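4. Setting up the cue computer for a show

For musicals and staged readings at the Davville. Do this before the band loads in, not during. If you only have a reading with piano, skip to step 6.

1. Power up in order. Desk first, then cue computer, then amps. Amps always last.

2. Log in as STAGE. Not your own login, the cue files wont show up.

3. Open Celden and pick the show from the list. Not there? Ask Meinir Gwilliam for the stick.

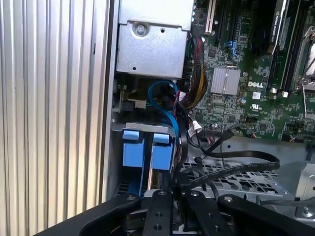 4. Check the cue count against the stage manager's book. Overture, entr'acte, bows, playoff. Bows and playoff are two seperate cues, don't merge them.

5. Set the click level to 50. Drummer can go up from there on the little mixer in the pit. Click goes to the pit ONLY.

CAUTION: Click routed to the house = whole audience hears it. Mute the house before you test.

6. Vocal mics. Plug in by number, left to right, same as the cast sheet. Fresh batteries for every performance, matinees too.

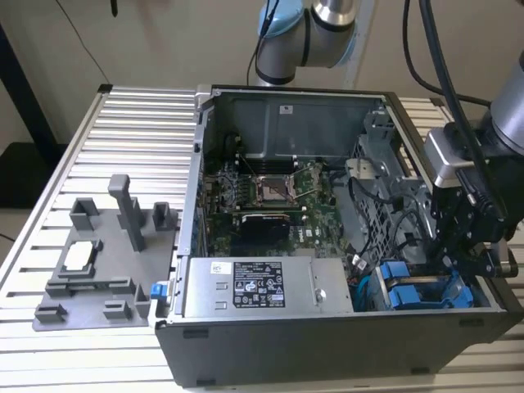 Last changed 15th July by W. Gronow

7. Run the first 5 cues with the music director at the keyboard. Stop after each one. If the MD wants a vamp longer, change it in the show copy, never the master.

Note: vamps repeat until you hit GO. Fades don't wait for anybody. Default fade is 3 seconds, fine for most underscoring, too quick for ballads.

8. Save. Save again under the show name plus "backup" on the stick.
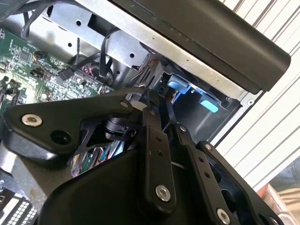

Fig. 3. Inside the case, side panel off.

4.1 If there's no sound

- Is the house still muted from step 5? Usually that.
- Output set to Brorkum, not "built-in".
- Cable at the desk end pushed all the way in.
- Still nothing: restart Celden only. Leave the computer on.

CAUTION: Never restart with amps up. Loud pop, and the speakers are rated for 200 watts, no more.

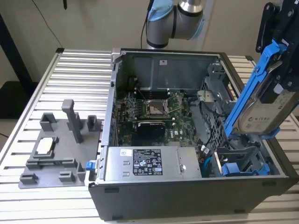
4.2 Between acts

Leave Celden open at the entr'acte cue. Screen dimmed, not off. No phones charging from the computer, it puts a buzz in the monitors.

Encores: load from the Extras list, GO on the MD's nod. Cast albums for the lobby play off the other output, see section 6.

After the show, amps off first, then computer, then desk. Stick goes back to Meinir or Tsion Kahsay, in the envelope with the show name on it.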